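PRESS RELEASE – February 2026

Natarley opens sign-up for dry goods measuring course

Home cooks who want to get better with flour, rice and ground spice can now sign up for the next Natarley course, run by Dae-han Min and Irén Rácz. Two sessions, 100 places. Pouring, scooping, mixing dry, cleaning up after.

Bowls of all kinds get used – ribbed glass, plastic, whatever you have at home. Fine powder clings to the side of a bowl and throws off the amount, so tilt it and tap before you scoop.

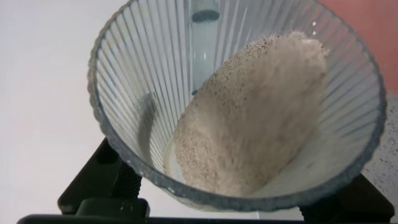 The first run in November filled up fast, 200 people asked for a spot. More room this time, same price. Bring an apron and a small bowl, we have the rest. Grains and powders are poured seperately, rice first.

"People guess far too much with dry stuff," said Irén Rácz. "Slow down, use a wide basin, sweep up what you spill."

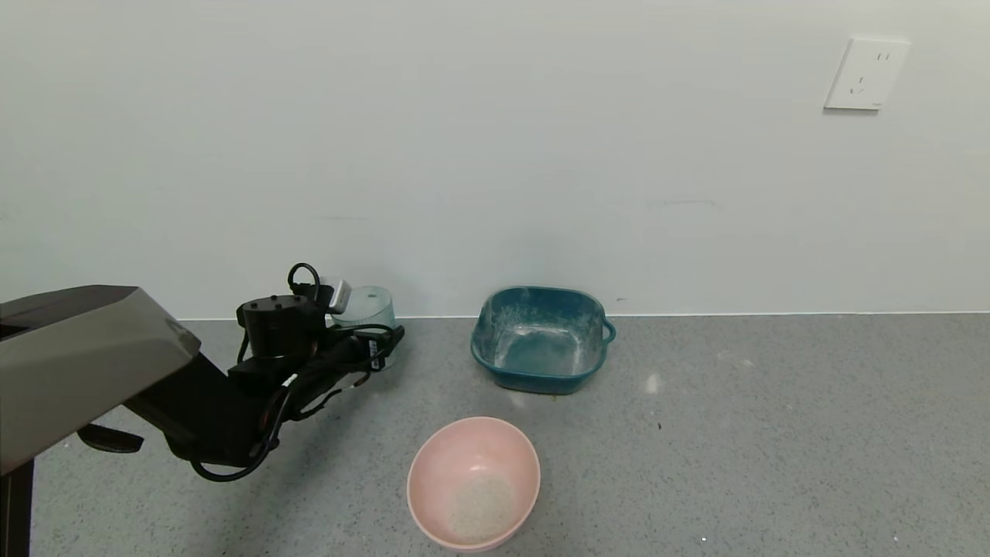 Do I need a kitchen scale?
A set of cups is fine for the first session, and scales are shared out in the second.

Places go in order of sign-up. Press contact: Murray Simard, Natarley office. Pictures and intervews on request.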